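From: Fraser Swanson
To: Sornbridge Traders list
Subject: Re: [sornbridge-traders] Popescu closing, gift vouchers and the empty unit

Ankica Shehu wrote:

> Several customers have asked me this week whether Popescu is really going
> or just moving to Prondon. Does anyone know for certain? I also have two
> people holding Popescu gift vouchers who were told at the till on Sunday
> that they could only be used against full price stock, and there is
> hardly any full price stock left.
>
> Also, has the landlord said what happens to the unit? We lost a lot of
> passing trade when the shoe shop went and I would rather not go through
> another year of whitewashed windows next door.
>
> Ankica

Ankica, all,

I spoke to Todor Kelmendi at Popescu yesterday, so I can answer most of this.

The Sornbridge shop is closing for good. It is not moving. The Prondon branch stays open and two of the staff have been offered hours there, but it is the smaller of the two shops and it will not take on the kitchenware or the curtain fabric. Anything left from those departments will be sold from Sornbridge or go to a clearance buyer. The last day of trading will be in April. Todor would not give me a date because it depends on how fast the stock goes.

On the vouchers, the till staff were working from an old notice. Todor says vouchers can be used against anything in the shop, sale items included, until the doors close, and after that at Prondon. He has 149 of them still showing as unspent on the system, plus whatever was sold on paper before the new tills came in. If your two customers take theirs back and ask for him by name he will sort it out. Please don't tell people they can have cash for them. He has not agreed to that, and I have already heard it repeated in the bakery as a fact.

Curtain orders: anything with a deposit paid will be finished. The workroom is staying on for a few weeks after the shop shuts. Collection will be from the back door in Mill Lane, mornings only.

On the unit, I rang the agent, Haris Stojanović. The lease runs out shortly after they close and the landlord does not want to let the whole building to one tenant again. The plan is to divide the ground floor into two, the larger part being 632 square feet with the main window. He has had one enquiry, from Parno, who do shoe repairs and key cutting and have been looking for somewhere with better parking. Nothing is signed. He asked me to say that he would look at short lets over the summer if any of us wanted to try something, at 600 a month plus bills. That is less than I expected and I think it is worth a few of us talking about.

Azra Milošević has suggested a shared shop, with each trader taking a section and a turn behind the till. She ran one for a Christmas season in her last place and says the weak point was the rota, so we would want that settled before anybody pays anything. We would need at least seven traders for the sums to work. So far there are four: Azra, me, the candle people and possibly Ankica, if I read your last message correctly.
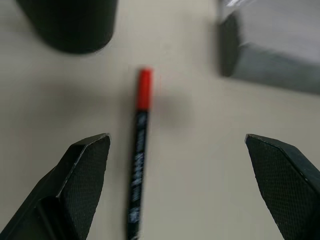
If we do go for the short let, we will have to fit it out cheaply, and Popescu's shelving and display tables are for sale until they close. The shelving is fine as it is. The display tables are dark and scratched and would make the back half of the shop look gloomy, so I would want to re-cover them. The top in the picture is near enough the colour I have in mind, a pale beige-grey with a smooth matt surface and no pattern to it, which ought to suit pottery as well as it suits cards. Let me know by the end of the week if you are interested in a share, and if you have a van, say so, as Todor wants the tables collected in one go.

Fraser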